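# Liner keeps sliding down in a round trash can

**treltgate_tenant**

I have a small round trash can in the living room, next to the sofa. Open top, no lid. I use dark brown liners because the white ones showed through and looked bad. The liner goes over the rim fine when I put it in, but after a day or two one side has slipped inside and the trash ends up between the liner and the can. Then I have to wash the can.

I have tried a bigger bag and a smaller bag. The bigger one bunches up all the way around. The smaller one splits when I stretch it over. Is there a size I'm missing, or a way to hold it?

**lokis_k**

Measure around the outside of the rim, then divide by 2. That is the flat width of the bag that fits exactly. Go an inch over. Most people buy by gallons, and gallons tell you nothing about the width.

**Sorcha Guthrie**

A big rubber band around the outside, under the rim. I bought a bag of 4 wide ones at the hardware store in Sturwood and I am still on the first. Fold the liner down at least three inches, put the band over it, done.

**pailful**

Bands work, but they look terrible in a living room. I'd rather tie a knot. Pull the extra plastic to one side, twist it, knot it and tuck the knot under the fold. Takes ten seconds.

**Sorcha Guthrie**

You can fold the liner down over the band so it doesn't show. The knot tears on thin bags. I did it that way for years.

**lokis_k**

It tears if you pull it tight. Leave a little slack.

**treltgate_tenant**

OK, I measured. The rim is a bit over 31 inches around, so by that math I need a bag 16 or 17 inches wide. The ones I have are 19. That explains the bunching.

I put in a fresh one tonight and moved the can out to the middle of the floor so I could get all the way around it.

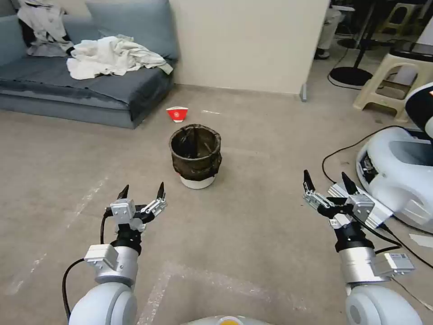 I folded it down as far as it would go and tried to even it out by hand, but I still get wrinkles down the sides. I don't mind the wrinkles if it stays up. What I want to know is whether to use up this box first or just get the right size. I have most of a box left.

**pailful**

Use them up with the knot. Three inches extra is easy to take in.

**lambert_row**

Different opinion: skip the liner. It's a living room can. Mine gets tissues, receipts and paper cups, and I tip it into the kitchen trash every night. I rinse it once a month. No bag, nothing to slip.

**Sorcha Guthrie**

That works until somebody drops in a cup with coffee still in it.

**lambert_row**

Then you rinse it that day. It's a small can.

**lokis_k**

Depends on the household. With kids I would not go without a liner.

One more thing for the OP: press the air out before you fold the top over. Push the bag down to the bottom with your fist and run your hand up the inside. Trapped air holds the bag up off the bottom, so the first heavy thing you throw in drags the edge down with it. I think that is most of your problem.

**treltgate_tenant**

I have not been doing that. I'll try it with the knot first, then the band if it slips again. Not going without a liner, I have a roommate who doesn't finish drinks.

**pailful**

Put the knot on the side facing the wall.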